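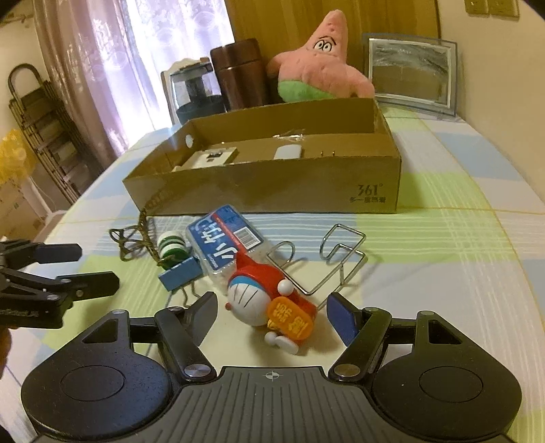
How to sell at a car boot sale and come home with less than you took

Posted by Marlene Petersen, 2026-09-22

The title sets the bar low on purpose. My first time at Briltbridge I sold a lamp, bought a bread bin, a different lamp and a garden chair, and drove home with the passenger seat pushed so far forward that it was no use to a passenger. I have improved. What follows is the method I use now, which made me £637 over the last season and cleared most of the loft.

Before the day

Start a week ahead. Get everything out and put it on the floor of one room, preferably a room you need, so that you are motivated to finish. Go through it once and take out anything broken, anything with a missing part and anything you would be embarrassed to be asked about. People will buy almost anything, but they will want to discuss it first.

Wash it all. A mug with dust in it is worth nothing and the same mug clean is worth a pound. Glass goes through warm water and washing-up liquid and gets dried with a tea towel that doesn't shed. Plastic toys and figures come up well with an old toothbrush. Leave anything with paper labels or stickers out of the sink and use a barely damp cloth on it.

Test anything with a plug. Put batteries in anything that takes batteries and leave them in, because "it works, I promise" has never sold a radio. Jigsaws need a note on the lid saying whether they are complete. If you don't know, write that you don't know. Someone will still buy it and you will have a clear conscience.

Clothes are hard work. A rail helps enormously and a heap on a groundsheet gets treated like a heap on a groundsheet. If you haven't got a rail, take only coats and children's things and give the rest to a charity shop.

Pricing

My rule is to decide the lowest price I would accept, add half again, and write nothing down. Other sellers swear by stickers. Ilse Sperling, whose pitch is often near mine, prices every last teaspoon, and she sells as much as I do with a good deal less talking. If you hate haggling, use stickers. If you quite like it, don't.

Whatever you choose, have one box where everything is the same price. Mine is 60p, a figure I arrived at because at 50p people felt they ought to ask for two for 80p, and at 60p the sum defeats them. Small ornaments, key rings, fast-food toys, odd saucers, fridge magnets and the like all go in there. Children will stand at this box until their parents give in.

Keep anything you believe to be valuable at home. You are probably wrong about it, and if you are right, a field at dawn is a poor place to find out. Look it up, see what similar ones have gone for and sell it some other way. I once held back a Gradanura coffee set for a year on the strength of a rumour. It went in the end for the price of a sandwich, to a man who wanted the tray.

Packing the car

Pack in the reverse of the order you want to unpack. The table goes in last so that it comes out first. I know this sounds obvious. I have stood in the rain at seven in the morning passing boxes of paperbacks over my own shoulder to reach a table, and it had sounded obvious then too.

Use small boxes. Banana boxes from the supermarket are the standard thing, and have handles, but they also have a hole in the bottom, so line them with newspaper. Books go in the smallest boxes you own. Wrap china in the clothes you are not selling.

You will also need:

A folding table, and a cloth to go over it
A groundsheet or old curtain for the big things
A float of £20 in coins, with plenty of pound coins
A bumbag or an apron with a pocket (dignity is not a factor)
Carrier bags and newspaper
A flask, a hat and a waterproof, including in June
A clear plastic sheet and some clothes pegs

Setting up

The first people at your car will be dealers, and they will arrive while you are still in it. They'll have torches. They will ask if you have any gold, watches, cameras or old toys, and they may start lifting boxes out of the boot with the air of men helping. Close the boot, smile and say you'll be ready in ten minutes. Put the table up and unload one box at a time, shutting the car in between.

Put the cloth on the table before anything else. A patterned one hides marks, a plain one shows the goods better, and either is an improvement on bare wallpapering table. Let it hang down at the front so that your empty boxes can live underneath.

Tall things go at the back, small things at the front, and breakables well away from the corners. Leave gaps. A crowded table looks like a job to be done and people walk past it. Figures and ornaments will get picked up, turned over to look for a maker's mark and put back facing the wrong way, usually on their side, so have a tidy round every so often. It also makes you look busy, and a seller who looks busy draws a crowd in a way that a seller on a camping chair staring straight ahead does not.

Large items go on the groundsheet beside the table, with the best one nearest the aisle. My exercise bike drew people over for two whole seasons without anybody wanting to buy it.

Haggling

Say hello, then leave them alone. When they ask the price, say it and stop talking. The silence feels dreadful and is worth a pound at least.

If they offer half, meet them somewhere above the middle. If they offer a tenth, laugh pleasantly. If they pick up a second thing, do a price for the pair, as you wanted rid of both. After eleven o'clock be generous with everything.

Going home

Don't unpack into the house. This is where it all goes wrong. Drive from the field to the charity shop, checking first that it is open and taking donations. In Briltbridge I use the one next to Wojcik's bakery, and reward myself accordingly.

As for buying things from the other stalls, set a limit before you leave home and keep it in a separate pocket. Mine is a fiver. The bread bin was six.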